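Bench notebook – tape lines, start states, and what counts as a reset
May 11, 2021 | by Shona Mackay
16 shares | 2 comments

Okay, so I promised I'd write down the marking rules properly this time, after we spent most of yesterday's meeting arguing over whether a towel can be "close enough." Short version: it can, but we have to say how close, in writing, before the run starts. The longer version is what I worked through at the bench this morning (with far too much coffee, sorry about the handwriting in the paper copy).

The old rule in the Ondanville binder said "place the item in the work zone." That was the whole rule! I went back through the run sheets from last September and there are 259 folding runs logged against it, and I could not tell you where the cloth started in a single one of them. Somebody wrote "usual spot" on a whole page. I'm fairly sure that somebody was me.

So the first thing I did was pick a reference. Everything about the start position now gets read from the tape, never from the table edge, because the table gets bumped and the tape moves along with the top. For the pink towel, the reference is its squared-off corner against the end of the long blue line. Corner to tape end, hem side facing the line. If you can put a fingertip between them, it's off and you set it again. 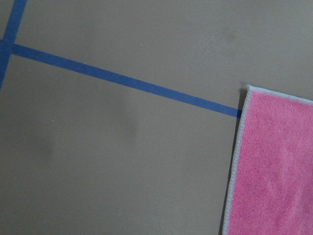 I'd go further on that, Poulain wrote in the margin when I passed the draft around. A corner fixes one point, and the towel can still swing around it, so two people will set the same corner and get different angles. Either give the rule a second point or put an allowed angle on the sheet. And decide now if the allowed angle is something we check or something we only hope for.

Fair, and a bit painful, as I'd been pretty pleased with my corner rule. I tried it both ways afterward. Setting by corner alone is quick and I drifted a lot on the angle, always the same direction (I'm right-handed, I suppose that does it). Adding a second point is slower but I stopped drifting. So the draft now says corner first, then a second point along the hem, and the second point goes on the run sheet with initials next to it. I haven't put in an angle tolerance yet. I want a few days of real numbers before I write down something we'll all be stuck with.

Next item, surface condition. Our rule says "clear and clean" and I've split those into separate lines, because people keep ticking the box for one when they mean the other. Clear means nothing inside the marks except what the task calls for. Clean means wiped, and looked at from low down on the window side, where you catch specks and lint you'd never see standing up. Specks are allowed for folding work. For anything where we're scoring grasps on small parts they are not, and you wipe again. Old smudges that don't come off get noted once on the table card so we stop writing them up as new every week.

Then tape. I know, I know – a whole section on tape. But it's the thing everybody reads the position from, so it deserves one.

– Press it flat along the full length. A lifted end gets replaced, not pressed back down.
– Straight pieces only. If a line has to turn, end the strip and start another over it.
– Crossing strips are fine outside the zone. Inside it, no overlaps.
– The inside edge of the tape is the boundary. The tape itself is out of bounds.
– Anyone who moves a strip starts a new layout number, even if they put it back "exactly." 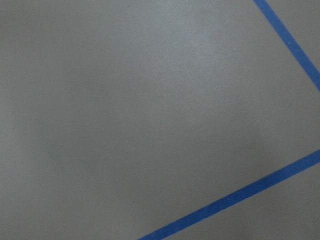

That fourth one took the longest to settle. We've had runs scored as inside by one person and outside by the other, purely over which edge of the line they were reading, and you can't fix that after the fact. Inside edge, always. If an item is touching blue, it's out, and I don't care how lovely the fold was.

Empty-zone check is new too. Before the first run of a session, look over the zone with nothing set in it and confirm the lines match the layout number on the card. It takes less than 60 seconds if the card is any good. Ours at the Plirnivham bench isn't any good, so I redrew it, and it's clipped to the post.

Still open:

What counts as a reset when the arm nudges the item during homing? I say the run hasn't started, so set it again and note it. Harnatov's procedure counts it as a failed run, and I can see why they'd want that, but it would make our failure numbers look like theirs for a completely different reason. Leaving it blank until we talk.

Who's allowed to stop a run? Currently everyone. I'd like that to stay, and I'd like it in larger type.

Going to try the draft rules on the afternoon session and mark up whatever annoys me.

Comments (2)

Deenie
Yes to the inside edge!! Could we get the layout number on the run sheet header too? I keep having to walk over and read the card.

benchrat
Your tape list says nothing about when to replace a strip that's flat but grubby. Ours gets hard to see at the ends well before it lifts.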